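Film Club > Meetings > Minutes

Minutes of the Husbridge Film Club planning meeting, Aug 19, 2023

Hi all, Shoshana Yazzie here, typing these up from my notes with a cup of tea that has gone cold. I took minutes because I lost the draw, so if I got your opinion wrong, please tell me before the next meeting and I'll fix it. I've left out most of the talk about parking.

Last meeting's minutes

Read, more or less, and approved. Dev wanted it noted that he did like the second half of the submarine movie and only said the first half was slow. It's noted now.

The Kallio situation

We spent the longest on this, so I'll try to be fair to both sides. We screened Kallio in the big room and got 66 people, our best night since we moved to the library annex. The comment cards were all over the place. Some people loved it and wrote on both sides of the card. Others thought it was two hours of a man looking at a lake. I'm in the first camp, I cried at the boat part, and I said so. Marlene said the lead actor was wasted and the dubbed version would've been easier on the back row, who couldn't read the subtitles past the tall folks in front.

We went back and forth on whether to book the sequel when it comes out. I was for it. Luis said sequels to quiet movies never work, and then couldn't name one when we asked, but he stuck to it. We put it to a show of hands and it passed, with Luis and Marlene against. I'll write to the distributor.

The subtitle problem is real, though. We agreed to move the screen up as high as the hooks will let us and to leave out the first row of chairs. That brings the room down from 100 seats to whatever we end up with, and Priya will do a test layout before the next show.

September lineup

We need three movies and we had a list much longer than that. After a lot of crossing out, we've got:

- Pinau, the family comedy with the runaway goat. Everyone's kids have been asking for it.
- The Long Switchboard, an old black and white thriller that Dev has been pushing since spring. OK, Dev, you win.
- One slot still open. It's between the bank heist musical and a documentary on stunt drivers. I'd go for the musical every time, but Priya pointed out that we've had singing two months in a row.

Luis asked if we could get something newer into the open slot. The trouble is the price. New releases cost us a lot more, and we don't make it back unless the room is nearly full. We left it there, and I'll send a poll around so people can pick.

Projector and sound

The Retix projector is still doing the green flicker, mostly in dark scenes, so Dev's thriller is going to be a rough test. Priya called the repair shop and they want $70 just to look at it. We talked about buying a used one in its place, and Marlene knows a school that may be selling theirs. We decided to pay for the look first. If they come back with a scary number, we'll bring it up again.

The left speaker is fine. It was the cable — we have a new cable — please don't move the new cable.

Snacks

Popcorn did well. The licorice did not, and there's a full tub of it in the cupboard if anybody wants some. I brought up the rustling again, and I know I always do, but during Kallio there was one bag of chips that I could follow from start to finish. We'll pour things into paper cups from now on. Marlene is getting the cups.

Post-movie chat

People liked staying after to talk, so we're keeping it, with a limit of half an hour this time. Last time it ran so long that the library lights went off on us in the middle of Luis's point about the ending. He got to finish that point at this meeting, and I still think he's wrong about the brother. Priya will lead the chat for Pinau and keep it light for the kids.

To do

Me: write to the distributor, send the poll.
Priya: chair layout, book the projector in at the shop.
Marlene: paper cups, ask the school about their projector.
Dev: get the screening license for The Long Switchboard and let us know what it costs.
Luis: new posters, with the start time bigger than last time.

Next meeting is in September, same room, and I'll email the date once the library gets back to me. Bring your own mug, we were short again.

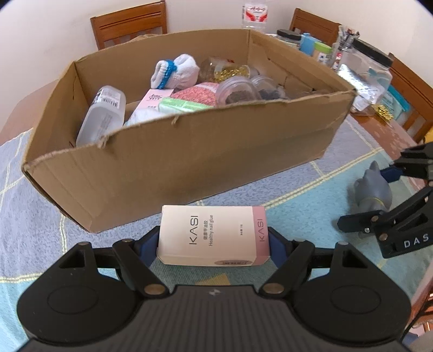
KASI nail glue box and gray rubber figurine, with the cardboard box on the plaid tablecloth.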